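Infusing boiled sweets in vodka: cloudy after filtering, and how strong is it now?
Posted in Home Bar & Infusions, 25th September

I am making a batch of sweet-shop vodka for a tasting crawl between four houses on our street. The base is plain vodka at 40%, one 70 cl bottle per flavour. I put 150 g of fruit boiled sweets into each, shook them and left them overnight. The sweets have dissolved, but the lemon and the lime are cloudy with a white scum on top. The strawberry is clear. Two passes through a kitchen sieve made no difference. What removes the haze, and how do I work out the final strength for the labels? A hydrometer gives me nonsense.
Kosari

Sieve mesh is far too coarse. Use a paper coffee filter in a funnel, wetted with plain vodka first, and change it when the flow drops to a drip. Expect to get through 3 papers per bottle. Do not squeeze the paper, as this pushes the fines through. Chill the bottle for a day beforehand so that the scum firms up, then pour from underneath it.

Some citrus sweets contain oils that come out of solution when the alcohol level falls. Paper will not shift that kind of haze. Accept it, or use a stronger base.
Natália Antunes

just freeze it, worked for me. skittles are worse
Bíró

The hydrometer reads density, and sugar raises density while alcohol lowers it, so the reading is no use after infusion. Calculate instead. 700 ml at 40% holds 280 ml of alcohol. Dissolved sugar adds close to 0.62 ml per gram, so 150 g adds 93 ml. Total volume is 793 ml, and 280 divided by 793 gives 35.3%. Put 35% on the label. Losses to the filter do not alter the figure much if you keep the funnel covered.
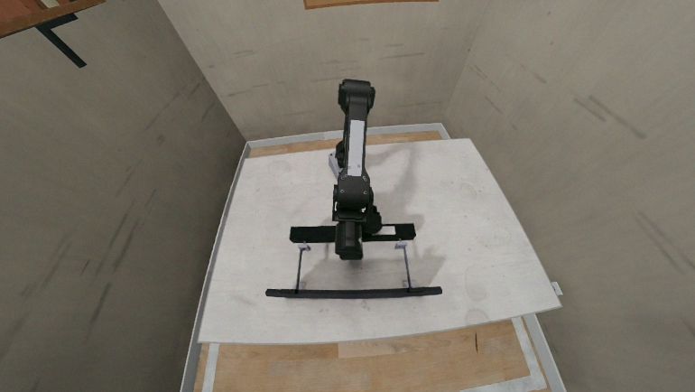 Labels on sugared spirits should go on last, after the bottle has been wiped with warm water and dried, or the glue lifts. I use a narrow white strip set upright, the same shape as the one on the long black link of that arm, and write the flavour, strength and date down it in pencil. White on a dark bottle can be read across a dim room. Keep the strip clear of the neck, where drips run.

For the crawl itself, pour 25 ml measures and no more. Sweetness hides the alcohol and people drink it faster than they would neat vodka. Put water out at every house.
Utell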